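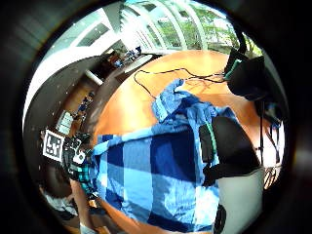

Week three of the student project and we have moved from blocks to cloth. The task is to pick it up off the table by a corner, shake it out and fold it in four.

Blocks were easy. A block is the same shape every time you put it down. The checked cloth never is.

Each of us does 30 folds a session, then swaps. The target for the whole group is 115 by the end of April. We had 18 after the first afternoon, so there is some catching up to do.

Tarek El Ouafi wants everyone to start from a crumpled heap. Paraschiva Surdu wants half of them to start flat. We are doing heaps first and will argue about the rest later.

Things I have learned: keep the cables behind you before you start, go slower than feels natural, and don't let the cloth hang over the marker on your hand. I lost a whole run to that last one.

The polished table is a nuisance as well. The cloth slides when you pull on one side, so you end up chasing it.

Our robot is called Floltier. It gets its first go at folding once we have 100 clean runs. It can pick up a sock. It can't put one down neatly.

Back in tomorrow at ten. If you are in the group and have a plain tea towel at home, please bring it.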